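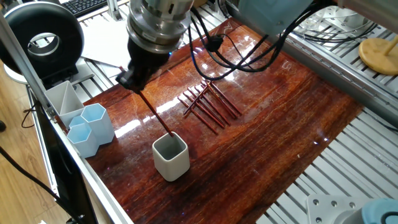
# Cutting a 90-card deck down to 60

Most first decks come out too big. You lay out everything you like, count it, and you're at 90 cards with no idea what to pull. These steps work for most 60-card games. You need the pile, some paper and a free hour.

## 1. Write down how the deck wins

One sentence. "Get the big dragon out by turn 5 and protect it" is fine. If you need two sentences, you have two decks. Put one of them back in the box.

## 2. Sort into four piles

- Cards that win the game
- Cards that find or pay for those cards
- Cards that slow the other player down
- Everything else

Take out the fourth pile. Don't look through it again until step 5.

## 3. Fix the resources first

Set your energy, land or mana count before you trim anything else. Start at 20 and adjust after testing. Renu Dwivedi runs 17 in her fast deck, but her most expensive card costs three.

## 4. Go up on the good cards, down on the rest

If a card is part of your sentence from step 1, play the full four copies. Single copies are only worth it when you have a way to search for them. Two copies of a card usually means you haven't decided yet – pick three or zero.

## 5. Play ten games and keep notes

Draw opening hands on your own first, then play a real opponent. After each game write down:

1. Any card stuck in your hand at the end
2. Any card you wished you had
3. Whether you ran short of resources

A card that shows up on the first list three times comes out. Now you can go back to the fourth pile and try one replacement. Change no more than two cards between sets of games, or you won't know which change mattered.

Keep the old lists. Vikas Bisht has more than 200 in a binder and still goes back to the early ones.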